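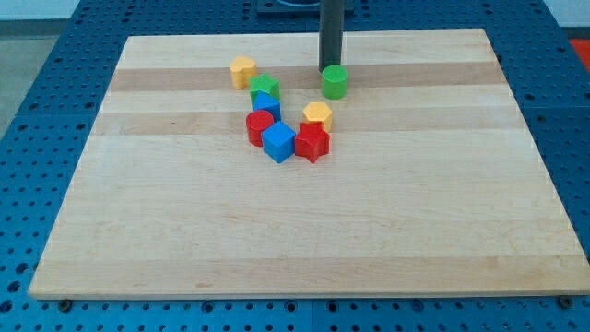

Is the Breltum board worth buying if you only want something for small children to play on?
It depends how much you mind paying for a chopping board that will never meet an onion. For us it has been worth it, and I say that as someone who sulked in the shop.

The Breltum is a big, pale panel of glued wooden strips with two darker stripes running across it. Harberg sells it as a serving board. I have served nothing on it. Mine lives at knee height and is used for plastic shapes: hearts, stars, cylinders, the sort of thing that comes out of a shape sorter and is never seen going back in.

It cost me 40 pounds. Diarmuid Cronin, who has the same one and keeps bread on it like a grown-up, tells me he paid 24 in the October sale and has mentioned it more than once.

The good first. It stays put. My old tray slid about on every surface we own and bowed in the middle, so anything round ended up in the same place whether you wanted it there or not. A cylinder stood on end on the Breltum stays standing until a person knocks it over. The pale wood also makes bright plastic very easy to spot, and the stripes have turned into roads, rivers and, last week, a queue for the dentist.

Now the moaning. It is heavy. There are no handles, so you carry it like a paving slab, and if you are carrying it with the blocks still on top you deserve what happens next. The corners are sharper than I'd like and I went over mine with fine sandpaper. Felt tip does not come out, whatever the leaflet says about a damp cloth. And it needs oiling, a job I have done 2 times and described to my family as many more.

I did look at the Skalter, a proper play tray with a raised edge. It is lighter and nothing rolls off, but the one I tried had a wobble and a smell of paint. If your floor is hard and your nerves are bad, get that one.

Four stars. The fifth went with the felt tip.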